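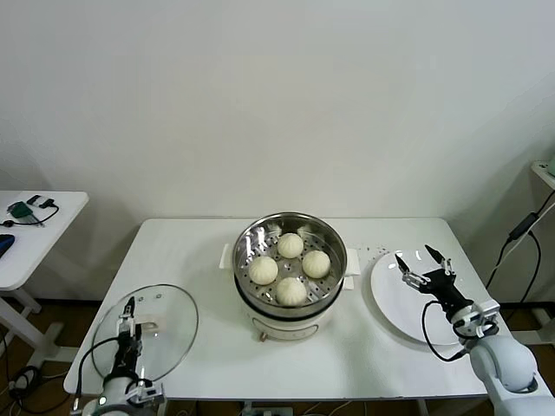
Steaming frozen buns: how long with the lid on?

dammont81
The bag says 2 minutes. My Milteo electric says nothing, it just has a base. I gave four of them 2 minutes and had warm hats with ice in the middle.

laing_824
Two minutes is for the microwave. Steam them 12 from when the water boils, then leave the lid alone for a bit. Lift it early and they wrinkle like my uncle.

Drirkuvitz
Disagree on the resting. I've pulled the lid straight off for years and never had a wrinkle. Tilt it away from the buns so it doesn't drip on them, have a plate ready, done.

laing_824
Your buns must be afraid of you.

dammont81
Do I need paper under them? The tray has holes.

Drirkuvitz
Only if you like having bottoms on your buns. Cabbage leaf works too.

laing_824
OK, we agree on the cabbage. Leave space between them, they swell.

dammont81
Did 12 and a rest. Ate them all over the sink. Thanks, both.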